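Household robot code asks for simulated trials before home visits

3 Aug 2022

Firms that test household robots have been given a new voluntary code on how trials should be planned, run and written up. The Wirberg code, published this week after a consultation that drew 203 replies, runs to 12 sections and applies to any robot with one or two arms meant for work in kitchens, bathrooms and utility rooms.

The main change is to the order of work. Under the code, a task should be tried in simulation before a machine attempts it in an occupied home, and the results of both stages should be reported separately. At present many firms give a single success rate that mixes the two, which makes it hard for buyers and insurers to tell what was done where.

"A buyer reads that a machine managed a job nine times in ten and pictures their own house," said Anikó Dobos, who led the drafting. "They need to be told if most of those attempts were on a computer. There is no shame in it, it just has to be on the page."

Three firms - Siso, Kelemen and Drulell - took part in a pilot of the code that began last November. Between them they logged 694 simulated trials and 299 on physical machines. All three used the same reporting form, and the form in the published code is the one they ended up with after two rounds of changes.

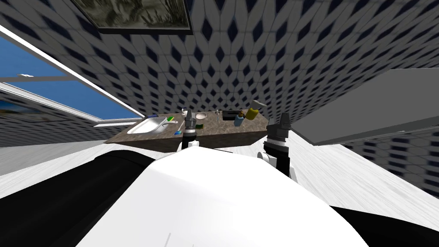
Section four of the code covers how a test room should be set out and recorded. It says the list of objects must be fixed before the first attempt and published with the results, along with where each one started. Rooms with only one or two items on a clear surface can still be used, but have to be reported as simple layouts. To count as a standard layout, a simulated bathroom counter needs the sort of mix people live with: a toothbrush lying beside the sink, bottles of different heights, a bowl, a cup and a tray, all within the same stretch of worktop. Each item that is moved, knocked or dropped during a trial goes on the form, even if it had no part in the task.

The same section deals with camera views. Where a robot works from its own wide-angle view, the report should say so, and should say how much of the counter is hidden by the arms at the start of a trial. Firms may add a second view for their own records but cannot use it to guide the machine unless that view would also be there in the home.

Later sections set out stopping rules for physical trials. A person with a stop control must be in the room throughout, and the arms must halt if anyone else comes within reach. Glass and sharp items are left out of the first round of home trials. Cleaning products may be used only in sealed containers filled with water.

Failed attempts must be kept and counted. A firm that changes its software part-way through a set of trials has to start the set again, a point that drew more objections in the consultation than any other. Smaller developers said it would add weeks to their schedules. The final text allows a change for safety reasons without a restart, provided the date and the reason are recorded.

Lise Després, who ran the pilot at Kelemen, said the paperwork took longer than expected at first.

"The first month was slow. We were writing down starting positions by hand and getting them wrong," she said. "Once the simulator filled in that part of the form for us it was fine. The physical trials are still done by hand and I don't see a way round that yet."

She added that she would have liked firmer wording on lighting, which the code mentions only in a note.

The code has no legal force. Firms that sign up agree to publish their forms within 30 days of finishing a set of trials and to answer written questions about them. Siso and Drulell have signed, and Kelemen said it would decide after the summer. A first review is due in November, when the limits on glass and sharp items will be looked at again.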